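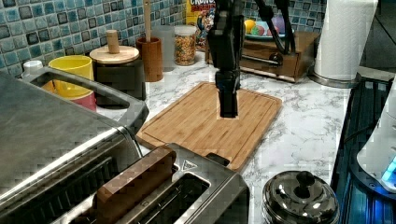 Ticket 2000, page 2

**Opened by:** Denise Greenwood, Wainwright Stud office
**Assigned:** Stuart Holroyd, Drollau pedigree support
**Product:** Drollau catalog export
**Status:** open again

**Greenwood, 9:10 a.m.**
Reopening. Page 1 of this ticket says "resolved by update." I ran the update. The sales catalog page for the Irura filly still lists her dam as a winner at six furlongs in black type. The dam won a maiden. Black type is for stakes horses, and the sales company will send the page straight back to us.

**Holroyd, 9:52 a.m.**
Thanks Denise. The update rebuilds the race grades overnight. Could you clear the export cache and try again?

**Greenwood, 10:15 a.m.**
Cleared it twice on page 1 of this ticket, at your request. Cleared it again just now. Same bold letters. I don't believe this is a cache problem and I didn't believe it last time.

**Holroyd, 11:30 a.m.**
Understood. I pulled your file. The dam's record has 37 starts on it, which looks high for a mare who retired at four. Do you have her race record on paper?

**Greenwood, 11:48 a.m.**
I do. She ran 6 times. Somebody has given her another horse's career.

**Holroyd, 1:05 p.m.**
Looks like a name match. There are two mares called Jeden in the database, one foaled here and one imported, and the importer script joined them when the country suffix was missing. The other one was stakes-placed, so the black type came over with her.

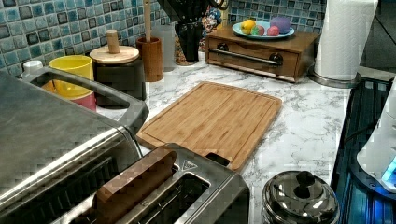

*Toaster oven, toaster and cutting board on the counter.*

**Greenwood, 1:20 p.m.**
So the update on page 1 fixed what, exactly?

**Holroyd, 1:41 p.m.**
It fixed the grade table. That was a real fault, but a separate one. I've split the two mares by hand and moved the extra starts back to the import. Please export once more.

**Greenwood, 2:25 p.m.**
Type is plain now. Starts are right. But the second dam paragraph has gone missing and the filly's half-brother is showing as "unraced." He has won twice. Elsie Bellamy led him in both times, so she was not pleased to read it over my shoulder.

**Holroyd, 2:50 p.m.**
The half-brother is still tied to the imported mare. I'm passing the produce records to Gemma Bloxham, who looks after foal links. The second dam should come back when he does.

**Greenwood, 2:58 p.m.**
"Should" is what page 1 said. Please leave this open until I have a page I can print - catalog copy closes in October and Imogen Oakley wants to proof it against the stud book first.

**Bloxham, 4:10 p.m.**
Foal links moved. Second dam paragraph is showing on my side. Not closing the ticket. Waiting on Denise's export and Imogen's proof.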